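Big pale tabletop – keep it, cut it down or swap it?
Home and Workroom board, Kotdale Community Forums

quiltandkettle
Posted 04/03/2018

Hello all, long-time reader and very occasional poster, so please be gentle with me! I've been going round in circles over a table and my family have asked me, very kindly, to take it up with somebody else.

We took over a workroom in Alesby in September and a large light grey table was part of the bargain. It's a big plain slab of a thing, and I had every intention of getting rid of it and putting in two smaller timber ones with drawers, because I am a person who likes drawers. Then I started using it and now I can't decide. The colour is so pale that it throws the light back up at you, and on a dull afternoon that's a real kindness to old eyes.
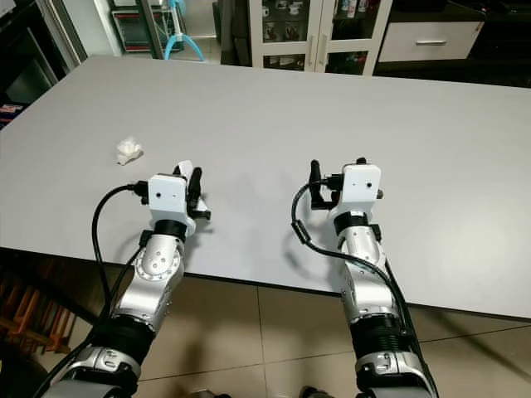

My trouble is mostly the reach. I'm not tall, and anything I put down past the middle may as well be in another suburb. I end up working along the near edge and treating the back half as a sort of shelf, and you can imagine how that goes by the end of the week. So do I have it cut down, or learn to live with it and be tidier? A joiner has quoted me $511 to trim it and redo the edging, and that felt like a lot of money for less table.

batchbrewer
Please don't cut it! I had a lovely wide bench in my last place and had it narrowed for exactly the same reason, and I've regretted it ever since. You only miss the room when you've got something really large to lay out, a curtain or a map or a doona cover, and then you miss it dreadfully. Pull it out from the wall, if it's against one, and work from both sides. It cost me nothing to try that with the next one and I was cross I hadn't thought of it sooner.

Tan
I'll go the other way, sorry batchbrewer. A table you can't reach across is just a place to lose your scissors. I paid $167 for a second-hand Fastness bench, narrower and a bit higher, and my back has been much happier for it. Pale tops also show every mark, and I say that as someone who drinks a great deal of tea.

quiltandkettle
Thank you both, and I'm sorry to have started an argument! It isn't against a wall, batchbrewer, so I can get round it, I'm just lazy about walking. Tan, you're right about the marks, though I find I wipe it down more because I can see them, so perhaps that's a point in its favour. I've been trying a new rule where everything gets put away on the shelves before I stop for the day, and only little bits are allowed to stay out. 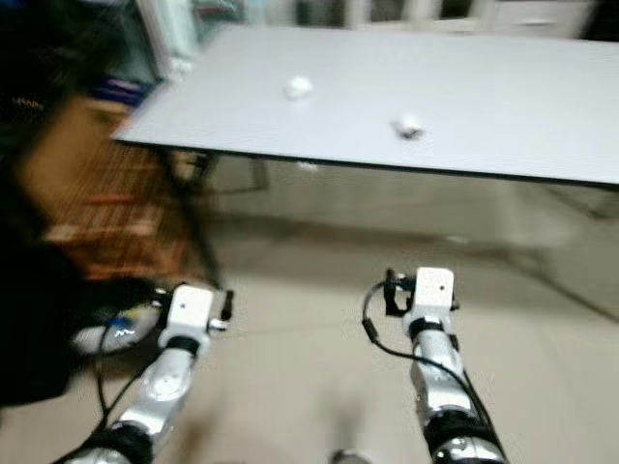 Tan replied that a rule like that lasts a fortnight at best, and that a table with less top would do the same job without anybody having to be good. Still, if the walking round doesn't bother you, give it until winter and see how your shoulders feel before you spend anything.

batchbrewer
Well, we agree on waiting, at least. Could I also suggest a shallow tray for the little bits? You can slide it towards you when you need it, and lift the whole lot off when you want a clear top – much easier than chasing pins and buttons one at a time. And if you do decide to sell the table, put up a post here first, please. I have a shed with a space in it.

quiltandkettle
A tray is a lovely idea and I think I have one in the kitchen that would do. I'll hold off on the joiner for now and let you know. You're second in line for the table, batchbrewer, my sister has already asked.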